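I have wanted to learn to stitch properly for longer than I care to admit, and I don't mean hems. My mother did hems, and curtains, and once a whole set of cushion covers for the church hall at Villalba that are still going strong. I mean the other sort, the sort you do on skin. I'm in my second year of veterinary nursing now (a late starter, yes, thank you to everyone who keeps pointing it out) and wound closure is the part of the course I was most looking forward to and, when it came, the part that made my hands feel as if they belonged to somebody else.

So this winter I bought myself a practice pad. I dithered between the Cumum one and the Fisness one for the best part of a fortnight, reading every review I could find, and went for the Cumum in the end as it was 16 pounds and came through the letterbox. It is a funny thing to own. It has a bit of give when you press it, and a smell like a new shower curtain, which did fade after I left it on the windowsill with the window open. My sister picked it up when she came for lunch and put it down again very quickly.

I won't pretend the first evenings went well. I pulled everything far too tight, for one thing. When you're nervous you want the cut to be SHUT, and you haul on the thread until the edges pucker up like the top of a drawstring bag. Salamatu Aidoo, who teaches our practical sessions and has the steadiest hands I have ever watched, told me that the edges should meet and be left in peace. I wrote that on a sticky note and put it on the lamp, where it has gone a bit brown at the corner.

The other thing I got wrong was the needle. I kept trying to push it through in a straight line, as you would with a darning needle, and of course it's curved, so it wants to go round. You turn your wrist and let it follow its own shape. I must have been told this two or three times before I felt it, and then one evening, with the radio on and a cup of tea going cold beside me, my wrist just did it and I laughed out loud in an empty kitchen!

Knots took longer. I practised the throws on a shoelace tied to the back of a chair, which I'd recommend to anybody, as you can see exactly where a fat lace is going and you can do it while waiting for the potatoes. After that I went back to proper thread, which felt like hair by comparison. I set myself 90 minutes at a time, with a break in the middle to shake my shoulders out, and I tried very hard not to count how many I'd done, only whether I was happy with the last one.

I've also come to like a bit of red on the pad. I resisted at first (the mess, the tea towels) but a clean pad lets you off too lightly. Once there's colour spread along the cut you have to look properly for the edge, and a grey thread shows up against it nicely.
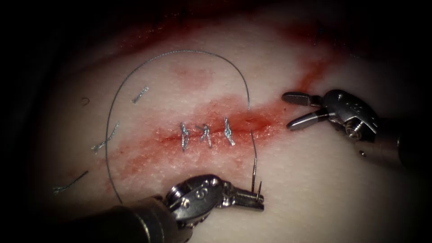 Villalba, February 13, 2022

Three closed, and the open stretch to the right still waiting. I'm fond of these three. The one on the left is the slimmest and stands up the straightest, the middle one has a bit of a lean and a short splayed tail, and the one on the right is the thickest of the lot, sitting just above the reddest part. The gaps are fairly even as well, and if you knew what my spacing was like at Christmas you would understand why I have looked at them so often.

Then there's all that thread, looping up and over the left side in a great big arc. Managing the long end is a skill in itself, I find. Mine used to catch on everything, my sleeve, the lamp, the corner of the pad, and the only cure I've found is going slowly and drawing it through in one smooth go before thinking about the knot.

Next on my list is a continuous stitch, which Salamatu says I may start once my single ones are dull to look at. I've got my eye on one of the Ferkex pads for that, the larger size, though I'd like to get more use out of this one first. If any of you have tried theirs, do tell me how it holds up after a few weeks of being stabbed, and whether the red washes out, as I've already ruined two good tea towels and I'd like to keep the rest.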